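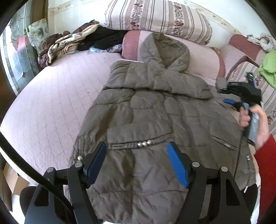
Puffer jacket laid out flat on the bed

2 min read

Down jacket gone flat after washing — any way back?

Washed my Corholm puffer in March, normal 30 wash, usual liquid. Came out like a bin bag with lumps in it. Left it on the airer for days. Still thin, most of the filling seems to be in the bottom of each section and there's a faint smell too. No tumble dryer at home. Is it ruined or can I still save it? Don't want to pay for a new one, had this one two winters.
Faith Mosoti

Not ruined. Nearly everyone does this once. The lumps are down stuck together and if it smells then the middle is still damp, whatever the outside feels like.

Take it to a launderette. Big dryer, LOW heat, couple of clean tennis balls in with it. Stop every half hour or so, take it out, pull the clumps apart with your fingers through the fabric. Lay it flat in between, dont hang it, the wet down just slides to the hem again. Mine took most of an afternoon and a silly amount of change. Keep going after you think it's done — then another go the next day.

If it's still sad after that, wash again with proper down wash and rinse twice. Ordinary liquid leaves stuff behind and the feathers won't puff up. No softener ever. Check the label first obviously, some are synthetic filling and those don't come back so well once they've gone.
Melaniia Marchuk

Agree with above. Would add, zip it up and turn it inside out before it goes in, my zip got hot and marked the lining. Also don't store it squashed in a vacuum bag over summer, I did that with a Plorton one and it was never teh same.
Rostyslav Boiko

just buy a new one tbh, they're cheap in the sales
Loïc Rey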